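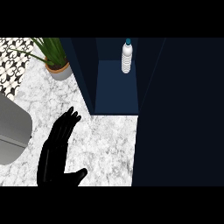 Zoneo back at work in Carkcombe after a summer of careful mending

The robot hand at the Lukáč workshop in Carkcombe is moving properly again, and the people who look after it are, it has to be said, rather pleased with themselves. Zoneo, as the whole cell is called (the arm, the hand, the bench it is bolted to and the tall grey cupboard of electronics behind), had been out of service for much of August with a thumb that would not go where it was told. It returned to its ordinary duties this month, and anyone who has walked past the workshop door in the early evening will have heard the compressor from the next bay and, under it, the soft clicking that means the fingers are being put through their exercises.

Readers in Fostport may remember the open evening in the spring, when a good many of us queued along the corridor to watch the hand pick up wooden blocks and hand them over to a tray. The cell was newer then and had a tendency to show off. Since that time it has been used steadily for practice at household jobs, mostly reaching for things on shelves and inside cupboards and bringing them out again without knocking over whatever stands beside them, and all that reaching had begun to tell on the parts that do the bending.

The trouble started small. The morning check, which takes a quarter of an hour and is done before anyone has had a proper cup of tea, asks the hand to open fully, close fully, and then bring the thumb across to meet each fingertip in turn. One morning the thumb stopped short of the little finger. The technician on duty ran the check a second time and it passed, and so a note went into the book and the day carried on as usual. By the end of that week the note had been written out several times over, in different handwriting, and it was agreed that the hand would have to come off.

Taking it off is a job for two people. One supports the weight of the hand while the other undoes the ring of bolts at the wrist, and there is a connector tucked up behind the ring that must be eased out straight, never twisted, or its little pins bend over and the repair becomes a longer one. The workshop has a foam cradle cut to the shape of the palm for exactly this purpose. It lives on top of the cupboard and had, over the months, become a resting place for gloves and a tape measure, all of which had to be found new homes.

Once the hand was open the cause was plain enough. A cord that draws the thumb across the palm had worn where it passes over a small guide at the base, and the guide itself had a groove in it that you could feel with a fingernail. The cord was still in one piece, though a few strands had gone furry, and it was stretching under load. That explained why the thumb had behaved well on some mornings and badly on others. Cold mornings were the worst, according to the book, and the workshop is not a warm place before ten even in summer.

A new cord was easy to come by, as there is a reel of it in the stores. The guide was another matter. The spare in the drawer turned out to be for the other hand - a left-hand part, mirror image of the one needed, and very slightly wrong in every direction - and so a fresh one had to be made up on the small lathe and polished until the cord would run over it without a whisper. The first attempt was a shade too wide. The second went in beautifully, and the team decided, while everything was open, to change the matching guides on the fingers as well, which added a good many hours but saved having the whole thing apart again before Christmas.

After that came the part of the work that visitors seldom see, and which the team talk about with a good deal of affection. Before a repaired hand is allowed anywhere near a real shelf at Carkcombe, its new settings are tried out on the computer, where there is a rendered copy of a hand, black and glossy, and a room for it to move about in. The room is a smarter place than the workshop by some distance. It has a white marble floor with grey veins in it, a patterned rug in black and white, a spiky green plant in a pot, and a tall dark navy cabinet with a water bottle standing in one of its compartments. The bottle is white, with a teal-blue cap, and it has become something of a favourite. Reaching into a cabinet past its side panels is just the sort of movement that shows up a thumb with the wrong limits, and in the virtual room a hand can bump the woodwork all afternoon without costing anyone a fingertip.

The settings that matter are the ones that say how far each joint may travel and how hard each cord may pull. With new guides and a new cord, all of the old numbers had to be thrown out, and the fresh ones were measured on the bench with the hand held in its cradle, a joint at a time, pulling gently until the finger met its stop and then backing off a touch. They were written down on paper first and typed in afterwards, and then read back aloud by a second person. It is an old-fashioned way of going about things and it caught one mistake, a pair of digits swapped over in the thumb's outer limit, which would have had it swinging out a good deal wider than it ought to.

The virtual hand was then sent into the cabinet 705 times. The shelf heights were shifted a little between attempts, and so was the starting position of the hand, and the results were gone through the next day. On 79 of those reaches the thumb came nearer to the side of the compartment than the team would like, all of them when the hand had started low and to one side. Nothing alarming, we are told, but enough to bring the thumb's outward swing in slightly and to add a waiting point in front of the cabinet, where the hand now pauses to line itself up before going in.

Putting the hand back on the arm took a morning, tea included. The wrist bolts are done up in a star pattern, a little at a time, with a torque wrench that has its own box and its own sheet of signatures. The connector went home straight. There was a short silence when the power was switched on and the fingers did nothing at all, and then somebody noticed that the stop button on the bench was still pressed in from the day the hand had been taken off. It was released, the lights on the cupboard went from amber to green, and the thumb came smoothly across the palm to touch the little finger.

The cell was then left to run for 24 hours on its slow exercise, opening and closing with nothing in its grip, with the guard doors shut and someone looking in on it at regular intervals. The cord was checked at the end of that time and had stretched a little, as new cord does, so the tension was taken up and the limits measured once more. Only after all this was the hand allowed a real shelf and a real bottle, at quarter speed to begin with, and it has been working its way back up to its usual pace ever since.

A few changes have come out of the repair, and they will interest anyone who looks after machinery of their own, even if it is only a sewing machine or a lawn mower. The morning check now includes a slow pass of the thumb under a light load, so that a stretching cord should show itself much sooner. Any check that has to be run twice is to be treated as a failed one, and the hand stays parked until someone has had a look. The base of the thumb will be opened and inspected every month, and the cord changed on a fixed date whether it looks tired or not. There is a proper drawer for spares, too, with the left-hand and right-hand parts in separate trays and a large L and R painted on the fronts.

The cradle has been given a cover of its own to keep the gloves off it.

There is still some work outstanding. The little finger has a faint rattle at the top of its travel, which does no harm but which the evening shift finds very wearing, and a softer stop is being tried on the bench. The cupboard fan filters were found to be thick with dust while the cell was shut down and have been replaced, and the team would like to move the whole cupboard further from the door, where it catches everything that blows in from the yard. That will mean longer cables, and the cables are on order. The settings from before the repair have been kept as well, in a folder clearly marked as out of date, so that the old wear can be compared with whatever turns up at the first monthly inspection.

The workshop hopes to welcome visitors from Fostport again later in the autumn, once Zoneo has put in a few more weeks at full speed. Those who came in the spring and stood for so long in the corridor will be glad to hear that there are to be benches this time, and that the demonstration will be run in the larger bay, with a screen set up beside the cell so that the virtual room can be seen as well. Viewing will be from behind the yellow line, as before, and children are very welcome with a grown-up. Times will be posted on the workshop door and in these pages as soon as they are settled.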